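Minutes of the May meeting, as typed up by me, because I was the one holding the pen

Held on May 12, 2021 in the back bedroom at Karaki, with the kettle on the landing. Prakash Thomas in the chair (well, on the windowsill). Apologies from the two who had the van.

1. Last month's minutes

Read out, mostly. I'd put that the Zemham sheets went to the wrong house when it was the pillowcases that went and the sheets stayed put. Corrected in biro and signed. Nothing else anybody wanted to argue over, so on we went.

2. The blanket bed

We took this one early while everyone still had some energy, and I'm glad we did as it ate up most of the evening! The question was how we're going to fold and sort the donated bedding before it goes out to families, and whether the spare bed is a good enough place to do it. Prakash thinks it is. I said I'd rather have a big table, but tables mean carrying one up the stairs, and I didn't see many hands go up for that.

We agreed to practise on the maroon fleece. Fleece is a pig to fold, it slides about and then puffs up again the moment your back is turned, so if our way of doing things works on that it will work on most of what we get given.

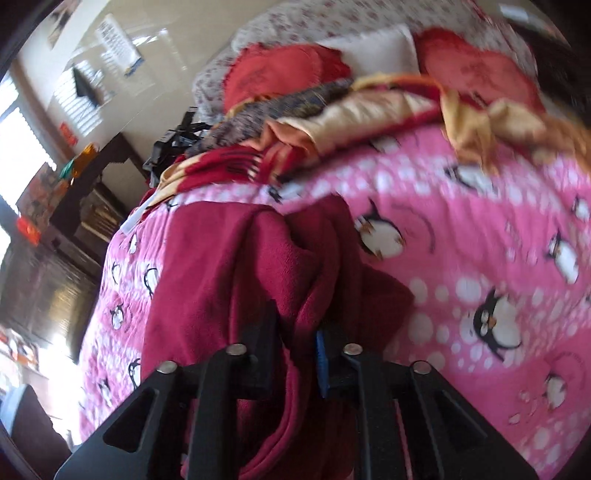 Prakash wanted thirds lengthways and then in half. I've always done halves and halves again, as my mum did, and there was a bit of a debate (friendly, I should say, though the biscuits had gone by then). Thirds makes a longer, narrower bundle which sits nicely in the Plustley boxes. Halves makes a fat square one that bulges the lid. So thirds it is, for fleeces and throws anyway, and I'll get used to it.

Agreed: thirds for anything fluffy. Sheets and covers can carry on as before.

The pink penguin cover came up next. It's everybody's favourite and I asked if it could be kept back for a child's bundle and not just go in with whatever is nearest. Yes to that, no objections. Prakash said dots and penguins together would have kept him awake as a boy, which I've been asked to minute, so there you are.

3. What goes with what

I'd had a go at writing a list and read it out. A bundle should have one warm thing, one cover and one extra, and the extra can be a throw or a knitted blanket or whatever we're long on. At the moment we're long on reds. There's such a lot of red and maroon come in this spring and I do think some people would like a blue! We can't be choosy, but I'll put a line in the next letter saying that blues and greens would be very welcome.

There was a longish chat about animal-print throws and whether they count as the warm thing. The shaggy sort are lovely and warm but they do shed, and one family has a little one with a bad chest. Settled that a shaggy throw only goes out if the family has said yes to it first. Prakash will add a tick box to the form.

He also asked that anything which isn't bedding comes off the bed before folding starts. Fair point, and I said I'd try.

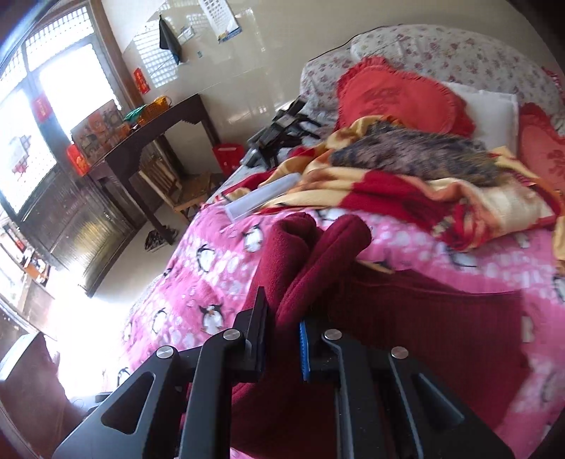

Karaki Bedding Bank, Sorting and Folding Team

4. Washing

Trevano have put the price of a service wash up again. We can do the smaller pieces at home between us, but the big quilts won't go in an ordinary machine, and I've already upset mine once with a double. Agreed to keep on with Trevano for quilts until July and then look at it again. In the meantime, fleeces are to be washed cool with no softener. Softener flattens them. I feel quite strongly about this.

Satin is to be kept apart from anything with a zip or a fringe. We lost a very pretty gold one in March to somebody's dressing gown.

5. Money

Balance stands at 2,444 pounds after the box order. Prakash went through the bank statement and I followed along on the back of an envelope and we came out the same, to everyone's surprise including mine. We have 34 bundles promised before the summer and the boxes will cover that. No more spending on boxes for now, please.

6. Clothes that turn up with the bedding

They will keep arriving. We're not set up for clothes and I've said so in two letters now, but people pop a jumper or a dressing gown in at the bottom of the bag and you can't very well post it back.

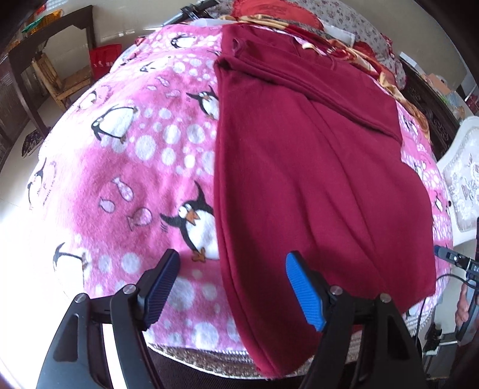 My suggestion was that we fold them long, same as the fleeces, keep them in a bag of their own, and I run them down to the Zemham shop when there's enough to be worth the petrol. Agreed. Knitwear is to be checked for moth first, over the bath and not over the bed!

Labels: if a label has come off, leave it with the piece it belongs to, or pin it on if you can find a pin. I spent ages last time trying to match washing instructions to the wrong quilt.

7. Any other business

Fringed covers. Could whoever folds them tuck the fringe to the inside? It catches on the box flaps otherwise.

The key now lives on the second hook, not the first.

Prakash asked about a bigger room again. I've said I'll ask at Plustley whether their upstairs is free, but not to get hopes up, as there's no lift there either.

Actions

Me: line in the letter about blues and greens, clothes bag to Zemham, ring Plustley.
Prakash: tick box on the form, ask Trevano for their quilt prices in writing.
Everyone: thirds!

Next meeting at Karaki as usual, date to follow once I know about the van. Bring your own mug, we're down to 3.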